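Robot Learning Laboratory, Unit 6: Collecting Demonstrations for Computer Assembly
Instructor: Agnes Strachan
Read before the Monday session.

6.1 What counts as an example

An example in this course is one complete demonstration of one subtask, from the home pose back to the home pose. It contains the joint positions, the gripper command, all camera streams and a one-line text instruction. A recording that starts with the gripper already over the part is not usable, because the approach is missing.

The Ernden set used in the homework has 150 demonstrations of each subtask. Your group will add 30 for one subtask only: memory, processor, expansion card or drive.

6.2 Variation

Variation has to be planned. Left alone, an operator settles into one path after a few runs, and the trained policy then fails when the part moves slightly. Before recording, write a start list with the order of parts in the holder, the position of the case on the table and the side of approach. Follow the list even when a setup is awkward.

Do not change the lighting and the case position in the same block. If the policy later fails, the two causes can't be separated.

6.3 Pauses, retries and discards

Keep a retry if the operator misses the part, backs off and grasps it on the next attempt. Retries show the policy how to recover. Discard a recording if a person reaches into the workspace, if the emergency stop is pressed, or if any stream drops frames for longer than 500 ms. Long pauses are trimmed in the Ovetby tool. Trim to the last moving frame, and leave the gripper events alone.

6.4 Camera views

Wrist views resolve the contact between finger and part. The fixed view gives the position of the arm relative to the case. Check both kinds before each block.

Two wrist-camera views, then the fixed camera: 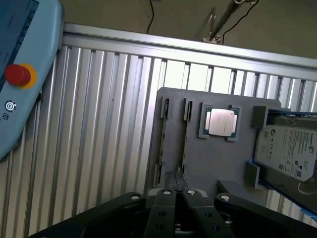
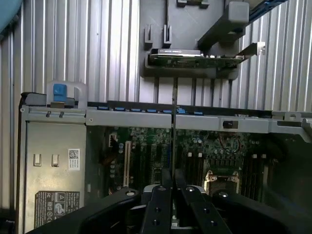
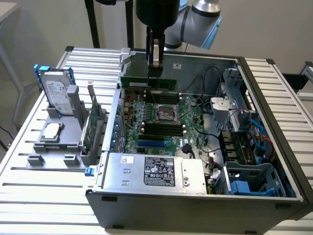
6.5 Labels

Write the instruction before the run. Use the part name and the destination, for example "put the memory module in the slot nearest the socket." Avoid "it" and "the other one." The Eglītis paper on the reading list reports how inconsistent wording affects training; read section 3 and the appendix.

Mark each run as success, partial or fail. A card that is in the slot but not fully seated is partial.

6.6 To hand in

One folder per group with the start list, the recordings and the label file. Add a half page on what you discarded and on what grounds. Folders go on the Drirkwood server under your group number. The assignment is worth 25 points. Recordings without a matching line in the label file are not graded.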